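Lidded Boxes: Notes from the Gullholm Open Day

Posted December 23, 2023, in Storage and Packing

Gullholm opened its packing hall to visitors in August. The main demonstration was a Presitz two-arm cell that opens, fills and closes cardboard boxes with lift-off lids, the same type sold for gifts and closet storage. The counter on the cell stood at 3,091 cycles when our group came in. Most of what follows was copied from the operator's talk and then tried at a desk with a paper-covered box. It applies to any box with a separate lid, by hand or by machine.

Holding an open box

With the lid off, the long walls of a cardboard box bend easily. The cell grips both long walls at the same distance from the front, with equal force, and lifts only after both sides are in contact. By hand, do the same. One hand on each long wall, across from each other, near the rim for sliding and under the base for carrying.

Do not pull an open box by one handle hole. The cut edge of the cardboard tears first at the corners, and a paper covering goes sooner than that. If the covering has already torn around a hole, trim the loose flaps or glue them down on the inside.

Lay paper contents flat on the base before anything else goes in. A sheet standing against a wall will catch the lid.
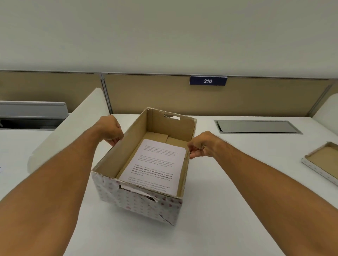
Carrying with the lid on

A lift-off lid carries no load. The Presitz cell was set up to show this: the operator had it lift a filled box by the lid alone, and the box stayed on the table. The correct grip spans the lid and the box together, thumbs on top and fingers low on the long sides. Clearance matters less than people expect. The cell moves a closed box 8 millimeters above the surface for short transfers, and a box dropped from that height does not spill.

At home, keep the box low and level over the desk and clear the path first. Put down the far end, then the near end, and take the fingers out last.

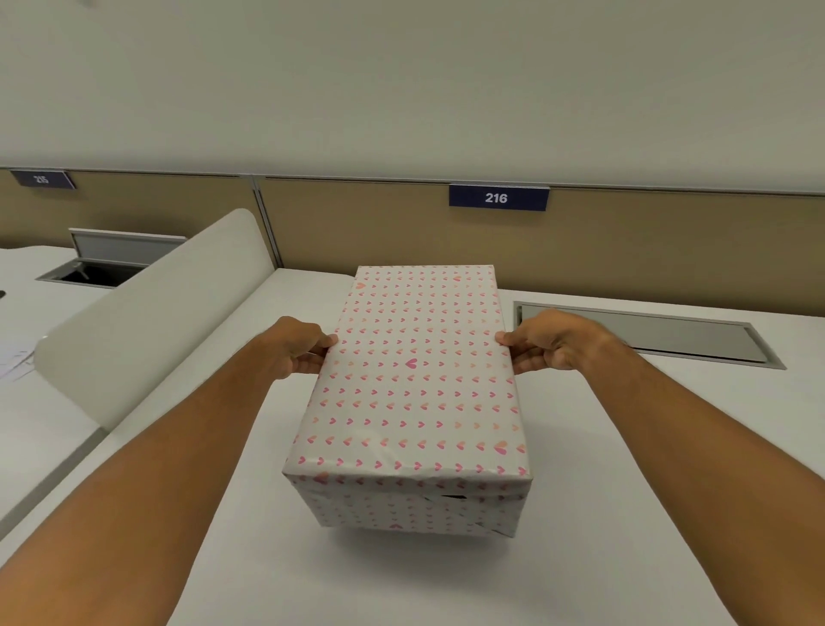 Glossy wrapping is slippery and needs more squeeze than plain cardboard. The operator had raised the grip setting for the patterned boxes and lowered it for the bare ones. Too much squeeze creases the paper along the lower edges. Dry hands help. Rubber-dotted garden gloves also work, although they leave marks on pale paper.

Boxes that will be moved often should stay under half their rated load. The ones used in the demonstration were loaded to 50 percent and no further.

Taking the lid off and putting it back

1. Hold the lid by two opposite edges. A corner lift jams the other end.
2. Raise it straight up until the rim is clear, then tilt.
3. Set it beside the box, not on the contents.
4. To close, lower one short edge first, check that the box wall is inside the rim along its length, then lower the rest.
5. Press at the edges. Pressing in the middle bows the lid.

If the lid binds at step 4, a wall is leaning outward. Push it in with one finger and start again. The cell backs off and retries in the same way. Its full open-and-close took 17 seconds, slower than a person, and the operator said speed was not what they were tuning for. 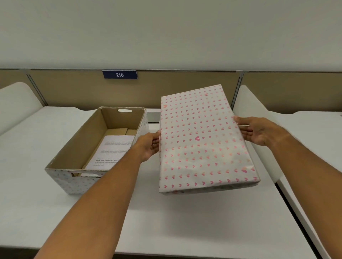
Soudabeh Parsa writes that step 4 did not work on her Fidesberg boxes, where the lid is a tighter fit. She lowers both short edges together and lets the air out slowly, and asks whether the cell at Gullholm had been tried on tight lids.

It had, on one Bosman box with a deep rim. The operator punched a small hole in the end wall to let the air escape, and the lid then went down under light pressure. An existing handle hole does the same job, provided the lid does not cover it. For a box without one, the two-edge method is fine. Allow a few seconds for the lid to settle before stacking anything on it.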